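COMMUNIQUÉ DE PRESSE
Dredville, le 8/8/24

Restauration collective : Holzer ouvre la réservation de ses postes de préparation à deux bras et publie son guide budgétaire

Holzer, intégrateur d'équipements automatisés pour les cuisines professionnelles, annonce l'ouverture des réservations pour Trulero, son poste de préparation à deux bras robotisés destiné aux cuisines centrales, aux établissements de santé et aux restaurants d'entreprise. L'annonce s'accompagne de la publication d'un guide de planification de 40 pages, à l'intention des directions des achats et des services techniques.

Le poste Trulero est conçu pour la manipulation de fruits, de légumes et de petits articles sur un plan de travail courant. Chaque bras reçoit une main à plusieurs doigts. Avant toute installation, les tâches envisagées par le client sont étudiées en simulation, sur un plan de travail reconstitué avec ses bacs, ses sets et ses rangements. Cette étape préalable est comprise dans le prix de l'étude et donne lieu à un rapport remis à l'acheteur avant la signature du bon de commande.

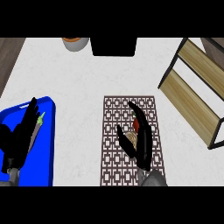

Le calendrier de déploiement prévoit trois phases. L'étude de faisabilité porte sur les gestes à confier au poste, la nature des produits et l'espace disponible. Elle est suivie d'une période de location sur site, puis, si le client le souhaite, de l'acquisition définitive. Les sommes versées au titre de la location sont déduites du prix d'achat lorsque la commande intervient avant le terme du contrat.

Les conditions tarifaires retenues pour la première série sont les suivantes :

Étude de faisabilité et simulation : 2 000 euros hors taxes par site.
Location du poste complet, maintenance comprise : 3 000 euros hors taxes par mois.
Contrat d'assistance après acquisition : 563 euros hors taxes par mois.

Le prix d'acquisition est établi sur devis, en fonction du nombre de postes et des aménagements demandés. Les travaux de raccordement électrique et l'adaptation éventuelle du mobilier restent à la charge de l'établissement. Holzer recommande de les inscrire au budget dès l'étude de faisabilité – ces postes de dépense sont souvent examinés trop tard dans la procédure d'achat.

Le guide budgétaire détaille également les coûts récurrents : remplacement des revêtements de doigts, nettoyage des mains robotisées, formation initiale du personnel et immobilisation du poste pendant les révisions. Un chapitre est consacré à la rédaction du cahier des charges. Il invite les acheteurs à décrire chaque tâche par l'objet à saisir, son emplacement de départ et son emplacement d'arrivée, et à préciser les tolérances admises sur les produits fragiles. Les variations de forme et de calibre doivent y figurer, une aubergine et une tomate n'appelant pas la même prise.
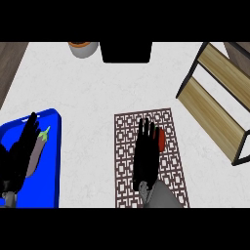 Un premier site de référence à Stistness

La cuisine centrale de Stistness accueillera le premier poste Trulero en conditions d'exploitation. L'installation est programmée pour le mois de décembre, à l'issue de l'étude de faisabilité actuellement en cours. Le périmètre retenu se limite au transfert de légumes entiers entre les bacs de réception et la zone de préparation. La découpe et la cuisson n'entrent pas dans le marché.

Les résultats de cette exploitation seront communiqués aux établissements ayant déposé une réservation. Ils porteront sur la disponibilité du poste, le nombre d'interventions du personnel et le coût d'entretien constaté.

Modalités de réservation

Les réservations sont ouvertes aux établissements publics et privés. Elles n'emportent aucune obligation d'achat et donnent accès à un créneau d'étude, attribué selon l'ordre d'arrivée des dossiers. Le dossier comprend un plan coté de la zone concernée, une liste des produits manipulés et une estimation des volumes quotidiens.

Le guide de planification est adressé gratuitement sur demande au service des relations extérieures de Holzer, à Dredville.

À propos de Holzer

Établie à Dredville, la société Holzer conçoit, installe et entretient des équipements automatisés pour la restauration collective. Son activité couvre l'étude préalable, l'intégration sur site et la formation des équipes utilisatrices.

Contact presse : Holzer, service des relations extérieures, Dredville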